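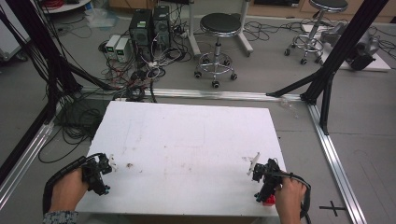 Dos manos con pinzas negras sobre un tablero blanco.

Inicio Convocatorias Formación Archivo Contacto

Convocatoria de participantes para un simulacro de aviso y búsqueda de una persona mayor desorientada

Referencia: 3391

La asociación Jakilex busca participantes para un simulacro en el municipio de Zonusari, el sábado 4 de octubre de 2025. El ejercicio trata de una situación que conocen muchas familias: una persona mayor sale de su casa para un recado corto, toma un camino equivocado y no vuelve a la hora de comer. Queremos probar cómo circula el aviso entre los vecinos durante las primeras horas y qué información llega de vuelta a la persona que coordina.

El aviso se enviará con Siseo, nuestro sistema de mensajes por barrios. En agosto cambiamos la forma del mensaje. Antes el texto era largo y la descripción de la ropa aparecía al final. Ahora la ropa, la estatura y el último lugar conocido van en las primeras líneas, y el teléfono de contacto se repite dos veces. Necesitamos saber si este orden es más claro para quien lo recibe en la calle, con prisa o con poca cobertura.

A quién buscamos

Pueden inscribirse personas mayores de edad que viven o trabajan en Zonusari. No pedimos experiencia en emergencias. Es suficiente un teléfono móvil que reciba mensajes de texto, aunque sea un modelo antiguo.

Nos interesan en especial las personas que pasan muchas horas en la calle o detrás de un mostrador: comerciantes, conductores, carteros, personal de farmacia, gente que pasea con su perro. También nos interesan las personas que hablan otra lengua en casa y leen el español más despacio. Quien escribe esta convocatoria pertenece a este grupo y sabe que una abreviatura puede costar mucho tiempo.

Buscamos además tres personas mayores de sesenta y cinco años para hacer el papel de la persona desorientada. Cada una caminará por un recorrido fijo, por calles llanas, y llevará siempre un acompañante de la asociación a poca distancia. Podrá sentarse cuando quiera y terminar el ejercicio en cualquier momento, sin dar explicaciones.

Cómo será el día

La reunión de bienvenida es a las nueve de la mañana en la sala 202 de la Casa de Cultura. Allí se entrega la hoja de instrucciones y se firma el consentimiento. Después cada participante vuelve a su lugar habitual, es decir, a su tienda, a su paseo o a su banco de la plaza, y continúa con su mañana.

El aviso llegará sin hora anunciada. Todos los mensajes empezarán con la palabra SIMULACRO. Si usted cree haber visto a la persona descrita, responde al mensaje o llama al número indicado y dice el lugar, la hora y la dirección en que caminaba. No debe seguirla ni detenerla - este punto lo explicaremos con calma en la reunión.

A las dos comemos juntos en Ông, en la misma plaza. La comida está incluida. Hay platos sin carne, y pedimos que las alergias se indiquen en la inscripción. Por la tarde hacemos una conversación en grupos pequeños sobre el mensaje: qué palabra no se entendió, qué dato faltaba, quién lo leyó entero y quién no. Terminamos a las cinco y media.

Qué ofrecemos

- Comida y café durante la jornada.
- Devolución del billete de la línea 101 desde cualquier parada del municipio. Guarde el billete, por favor.
- Seguro de accidentes durante el ejercicio.
- Certificado de participación, si lo necesita para su empresa o su centro de estudios.
- Una copia del informe final, por correo electrónico o en papel.

La participación no es un empleo y no se paga un salario.

Datos personales

Guardamos el nombre, el teléfono y la franja de edad. No usamos la localización del móvil. Los datos se borran cuando el informe está publicado. En el informe no aparecerán nombres, y las respuestas de los comercios se presentan juntas, sin decir cuál es cuál.

Inscripción

Escriba a la asociación desde la página de contacto y ponga la referencia en el asunto. En el mensaje indique su nombre, su edad, el barrio donde estará durante la mañana y si prefiere participar como vecino o como persona desorientada. También puede dejar el formulario en papel en el buzón de Jakilex, a la entrada de la Casa de Cultura.

Respondemos a todas las solicitudes, también cuando el grupo ya está completo. Las personas que queden en lista de espera tendrán preferencia para el ejercicio siguiente, que será de noche y en la zona del río.

Si durante el día del simulacro ocurre una emergencia real, el ejercicio se suspende y todos los participantes reciben un mensaje con la palabra FIN. Para una emergencia verdadera se llama siempre al 112, nunca al número del simulacro.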